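**Workshop notebook, February - finishing room, Sunday**

Entry by I. Gittins. Copies to M. Evangelista and E. Trevor.

Work resumed at 9:15 on the oil finish trials for the Retau counter order. The panels had been resting since the second coat. Room humidity stood at 38 percent on arrival, which is lower than the Flolon data sheet recommends, and the humidifier was turned on before any lids were opened.

Panels A through E (5 in total) were rubbed down with a gray pad and wiped with a clean cotton cloth. Panel C still felt tacky along one long edge. Mr. Zaugg is of the opinion that the second coat was laid on too heavily there. I agree in part, but the same edge faced the outside wall, and the wall is cold at this time of year. Panel C has been set aside and will not receive a third coat until it passes the fingernail test.

Third coat applied to A, B, D and E, as follows:

- A and B: Flolon, straight from the can, excess wiped off after five minutes
- D: Flolon thinned with the Sarnent spirit, same wiping time
- E: Sarnent oil only, left nearly 20 minutes before wiping

Panel E was left longer than planned - the telephone rang, and the delay was mine. It should be read with caution when the sheen results are compared.

Used cloths were laid flat outdoors to dry. Colleagues are reminded that oily cloths must not be balled up or placed in the general bin.

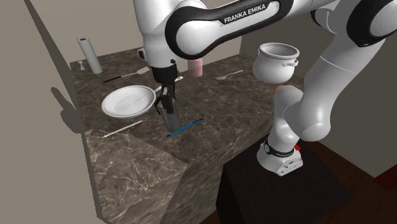

Mr. Evangelista asked whether the water ring test should be run before or after the final buffing. The earlier entries are not consistent on this point. It is proposed that all rings be made after buffing, with the glass left standing overnight, and that the earlier results be marked as not comparable.

Abrasive stock: one sleeve of 300 grit remaining, opened. Ieuan Lloyd to reorder. The Phillips screws for the hanging brackets have also run low.

Outstanding: second reading on Panel C; labels for the backs of D and E, which at present carry pencil marks only.

Lids closed and room locked at 4:40. I.G.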